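Moving photos from internal storage to a memory card on the Hedeck 6

The Hedeck 6 tablet saves every photo to internal storage by default, even with a memory card fitted. The steps below apply to system version 4 and later. Older versions use a different menu layout.

Before you start, charge the battery past half and check that the card is formatted as exFAT. Cards formatted in another device may mount as read-only.

1. Open Settings, then Storage. The card should be listed under Removable. If it is missing, power off, reseat the card and restart.

2. Go back to the home screen and open Files. Tap Internal, then DCIM, then Camera.

3. Press and hold one photo, then tap Select All. The total size is shown in the bottom bar - in our test folder it was 636 MB.

4. Tap Move, choose the card and confirm. Do not remove the card during the transfer. Our folder took 11 minutes.

5. Open Camera, go to Settings, then Save Location, and choose Memory Card. New photos will now be written to the card.

If Gallery still shows grey thumbnails, clear its cache under Settings, Apps, Gallery. The photos themselves are not affected.

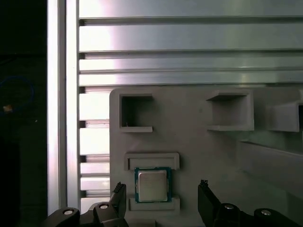

Grooved aluminum panel and upright post, close up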